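Do You Really Need a Jewelry Organizer?

I have my doubts about jewelry organizers. Bemance sells one with 39 little compartments, and I have yet to meet anyone who puts the right earring in the right hole after the first week. Plenelel's hanging version is worse. Everything swings and everything knots.

A plain cardboard box does most of the job. Pick a shallow one with a pale inside, so dark pieces show up, and leave the lid off. If you can't see it you won't wear it.
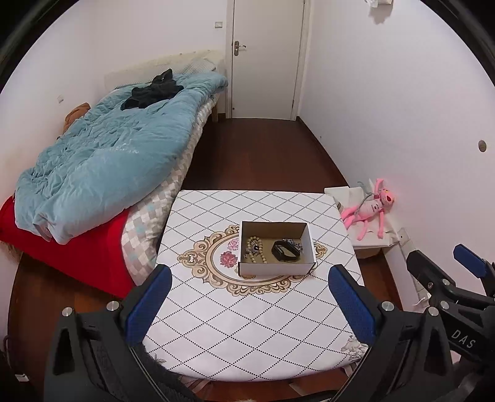 Beads, a bracelet, a brooch or pendant and a fitness band sharing one open box.

Coil beads to one side before you put anything else in. Fine chains should be fastened first, whatever the magazines say about laying them flat. Wanting Xiong wrote in to recommend threading them through drinking straws. I tried it in January and gave up after two necklaces.

As for anti-tarnish strips, I'd skip them for anything you wear every week. Wipe silver with a soft cloth and put it back. Pins and brooches should be closed, or they'll snag the strand next to them.

Fitness bands can go in too, but keep the charger somewhere else.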